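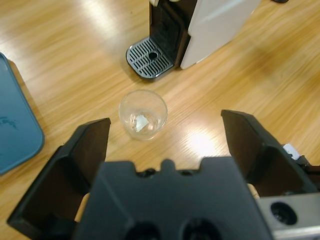

The cloudy glasses are finally beaten, and I want the whole saga written down in one ticket so the next person on the kitchen doesn't have to start from scratch! I've been chasing this since June. The problem was the little tumblers coming out of the dishwasher with a grey bloom on them, worst near the base, and wiping with a tea towel only moved it about. My inspection method all the way through has been the same: one small clear glass, stood upright by itself on the light wooden tabletop, and then a good look through it at the wood. A short glass like that is perfect for the job.

Ticket: Glassware cloudy after wash
Site: Stalmont shared kitchen, ground floor
Raised by: Esperanza Gallagher
Category: Kitchen / appliances
Status: Resolved, leave open for monitoring

Symptoms as first logged
Small glasses hazy after the normal cycle. Mugs fine. Cutlery fine apart from a few spots on the knives. Big water jugs slightly hazy, but they mostly get washed by hand, so I didn't read much into that.

Test 1: vinegar soak
Put one bad glass in plain white vinegar for 30 minutes, rinsed it, dried it with a clean cloth. It came up beautifully clear! Very happy about this, as it told me we had mineral film and not etching. Etched glass stays cloudy whatever you do to it. So the tumblers were worth saving and the op shop box could go back in the cupboard.

Test 2: rinse aid
Reservoir was bone dry. Filled it, dial on 3, ran a full load. Better on the mugs (shinier, which I hadn't asked for but I'll take it), hardly any change on the tumblers.

Test 3: different tablets
Swapped the bulk-buy tablets for a box of the dearer ones. No difference I could see. Went back to the bulk ones, and we have plenty of those, 132 left in the tub at last stocktake.

Test 4: loading
Had a proper think about where the tumblers sit. Everybody jams them in the back left corner of the top rack, tilted against the mugs, and the spray arm under that corner was turning but only just. Took the arm off. Three of the holes were blocked with scale and one with what I'm fairly sure was a lemon pip. Cleared them with a toothpick and ran it under the tap until every hole had a decent jet.

Test 5: salt
This was the big one. The softener compartment under the bottom rack had no salt in it at all, and the hardness setting was still on the lowest number. Topped it up, wiped out the spilt salt, set the hardness to suit our water and ran an empty hot cycle straight away.

Result
Next full load, every tumbler came out clear. I held three up to the window and did a little dance by the sink. Repeated it at 7.30 the following morning with the breakfast load, same result.

Update, reply to the Coden helpdesk
You asked for the cycle counter. It reads 1,943. You also asked whether the filter had been cleaned, and yes, I did it before Test 1 and forgot to write it down, sorry.

Still to do
Vinegar soak for the older tumblers, a tray at a time.
Order another bag of dishwasher salt. The salt light doesn't come on until very late, so please check by eye.
Stick the loading note inside the cupboard door: tumblers along the outside rows, upside down, not touching.
Spray arm check again next month. I've left the toothpicks in the second drawer next to the peelers.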